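Accueil | Cellules | Pinces | Vision | FAQ | Téléchargements | Contact

Cellule de tri Braneo : foire aux questions, mise en place et entretien
Août, par l'équipe intégration de Rendness

Cette page complète la notice 2322. Elle concerne les cellules Braneo en configuration table, bras unique, pince à deux doigts articulés, livrées aux ateliers de Mullville et de Durán. Les défauts de l'armoire électrique sont traités dans la notice.

Quelle table utiliser ?
Une table longue, stable, à plateau clair et mat. Les plateaux brillants produisent des reflets que la vision confond avec le plastique transparent. Caler les pieds avant toute calibration. Une table déplacée, même de quelques millimètres, impose de refaire le repère de travail.

Comment disposer les bacs ?
Côte à côte le long du bord, écartés d'une même distance, ouverture dégagée. L'ordre vu par la caméra fixe est, de gauche à droite : Bottle, Plastic, Can. Cet ordre est enregistré dans la recette ; si deux bacs sont permutés, il faut modifier la recette ou les remettre dans l'ordre. Les parois des bacs en tissu s'affaissent à l'usage. Redresser les rebords avant chaque série.

Les étiquettes sont-elles lues par le système ?
Non. Elles servent à l'opérateur. Les chevalets se posent devant les bacs, texte tourné vers la caméra fixe, pour que les enregistrements restent lisibles à la relecture.

Comment placer les objets entre deux séries ?
À la main, bras à l'arrêt et sélecteur sur pause. Varier les orientations : couché, debout, goulot vers la pince ou à l'opposé. Le jeu de référence comprend 28 objets, dont des bouteilles en verre brun, des bouteilles en plastique transparent et des canettes. Retirer les mains du plateau avant la reprise. 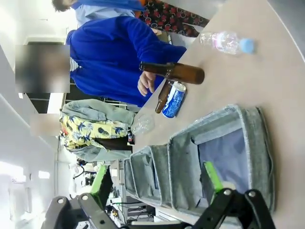 Bouteilles et canette couchées sur le plateau, vues depuis le poignet. 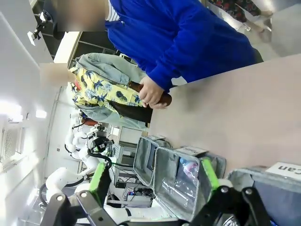
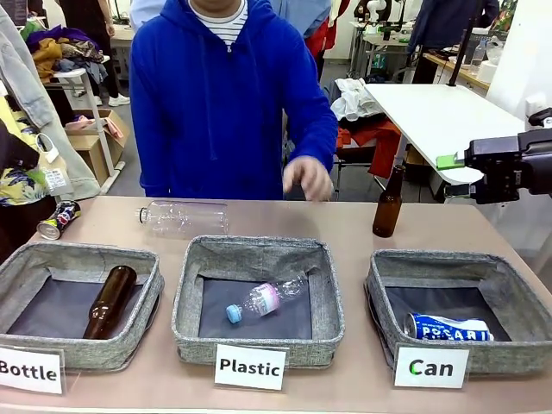 Vue de la caméra fixe, un objet dans chacun des trois bacs.

Que faire si la pince laisse échapper les bouteilles en verre ?
Contrôler d'abord les patins. Un patin encrassé glisse sur le verre avant de glisser sur le plastique, et le défaut passe inaperçu si la série d'essai ne contient que des canettes. Nettoyer au chiffon non pelucheux et à l'alcool isopropylique, laisser sécher, relancer dix prises. Si le défaut persiste, vérifier la consigne d'effort, puis le jeu aux pivots.

À quelle fréquence remplacer les patins ?
Tous les 6 mois, ou dès qu'une entaille est visible sur la face d'appui. Toujours remplacer les patins des deux doigts en même temps. Un patin neuf face à un patin usé décale le centre de prise et fausse la dépose.

Comment contrôler les pivots des doigts ?
Hors tension, pince ouverte. Pousser latéralement sur l'extrémité de chaque doigt. Un jeu perceptible signale une vis desserrée ou un palier usé. Resserrer au couple donné par la notice, sans frein-filet fort : le démontage suivant abîmerait la biellette.

Le câble de la caméra de poignet accroche. Comment le faire passer ?
Laisser une boucle souple au niveau du poignet, fixée en deux points, jamais sur un doigt. Faire tourner le dernier axe à vitesse réduite jusqu'à ses deux butées et observer la boucle. Elle ne doit ni se tendre ni passer entre les doigts.

L'image du poignet apparaît tournée. Est-ce un défaut ?
Non. La caméra suit l'orientation de la pince. La rotation est compensée par le logiciel de détection, pas dans l'affichage brut. Ne pas démonter le support pour redresser l'image, la calibration serait perdue.

Quand refaire la calibration main-œil ?
Après tout choc, tout démontage du support ou tout changement de table. À Durán, elle est aussi refaite le lundi avant la première série.

Quel essai valide une remise en service ?
Une série de 100 prises, toutes catégories mélangées. Noter séparément les prises manquées, les chutes en cours de trajet et les déposes dans le mauvais bac. Les trois défauts n'ont pas la même origine et un total unique ne permet pas le diagnostic. Joindre le journal de la série à la fiche d'intervention.

Contact : support intégration, Rendness, site de Mullville | © Rendness | Haut de page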